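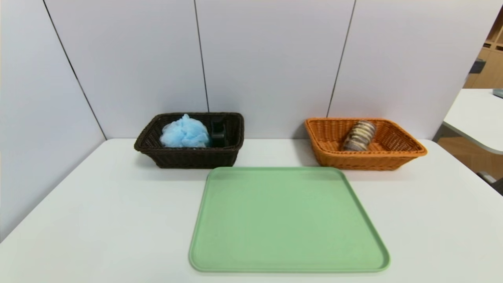
Sizwe Oosthuizen replied at 4:29 p.m. that the import had stopped again, same spot as before, with the last few listings showing up blank in the Murnum shop.

Oh, this is a good one! I pulled your file and it has 2,414 rows, and everything loads beautifully until the bath and storage section. Could you open it in a plain text editor (leave the spreadsheet closed for now) and look for a stray quote mark in the size column? Inches are the usual culprit – one lonely " and the importer swallows every row after it.

Update: found it! Row 2,407, a Grotley shelf liner. I changed the mark to "in" and ran the last 7 rows on the test shop. All of them came through with prices and sizes, and the thumbnails look great.

Still open: 5 listings have the old supplier name, Partanen, where you wanted Trumex. That's a separate setting, under Catalog > Suppliers > Merge. Try it on one listing first, then do the rest – it's such a handy tool once you've used it.

Status: waiting on customer
Priority: normal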